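Pliltotent glaze recipes, data card

Last touched 2020-08-03. Maintained by Antigoni Gkikas, mostly evenings.

What's in here

818 glaze recipes typed up from the Psarras notebooks plus whatever people mailed in after. One row per recipe. Cone 6 mainly, some cone 10, a few low fire ones I kept in even tho they don't really belong. Two files:

recipes.csv — the main table
tiles.csv — test tile notes, 2710 rows, many tiles per recipe

Join on recipe_id. Don't join on name. Names repeat all over the place, there are a dozen kinds of "Satin White" and they are not the same glaze.

Columns, recipes.csv

recipe_id: integer, never reused
name: as written in the notebook, spelling left alone
cone: text, not a number (because of 06 vs 6, please don't let your spreadsheet eat the zero)
atmosphere: ox, red, or blank. Blank means not written down
base: materials as name/percent pairs, semicolon between
adds: colorants and opacifiers, on top of the base 100
surface: gloss, satin, matte, dry
color_word: see below
source: notebook page or sender initials

Columns, tiles.csv

tile_id, recipe_id, clay_body, coats, kiln, note. The kiln column says Clindik or Peven. Clindik is the small electric, runs a bit hot at the top shelf. Peven is the gas one. If kiln is blank assume nothing.

Color words

Free text at first, which was a mess. Now a fixed list. Blues are the worst part. Cobalt alone goes loud, cobalt with a little iron or manganese calms down, and half the notebook calls both of them "blue". So there are 3 blue words: bright blue, ink blue, steel blue. Steel blue is for the muted ones that lean gray. Judge from the outside of the piece in daylight if you can, insides read darker.

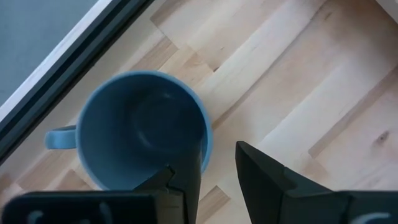
Known problems

- Bases don't all add up to 100. Anything between 99 and 101 left as is. Worse than that has a ? after the last material.
- Gerstley borate and its substitutes are lumped together in the older pages. Can't be pulled apart now.
- Feldspar brand names from the notebooks kept as written. Some are discontinued, you will have to work out a swap yourself.
- 200 tile rows have no coats value. Tiles got dipped, nobody wrote for how long.
- Clay body "brown" is at least two different clays.
- recipe ids skip in places. Duplicates taken out, ids not refilled.
- Temperatures in the note column are a mix of F and C. Usually obvious from the size of the number.. usually.

Safety

No leach testing was done on any of this. Surface says gloss, that does not mean food safe. Recipes with barium, lithium or a lot of copper are in the table like the rest, there is no flag column yet. Read the adds. Mask on when you mix dry.

Sending fixes

Send the recipe_id, the column, old value, new value. If it's a new recipe, cone and clay body at minimum or I can't file it. Tile notes welcome for recipes already in the table — same format as tiles.csv, leave tile_id empty and I fill it in.

Next version planned for November. Want to get the flag column in by then and seperate the two brown clays if the old kiln log turns up.

Use

Fire what you like, sell the pots, fine. If you repost the table keep the source column on it.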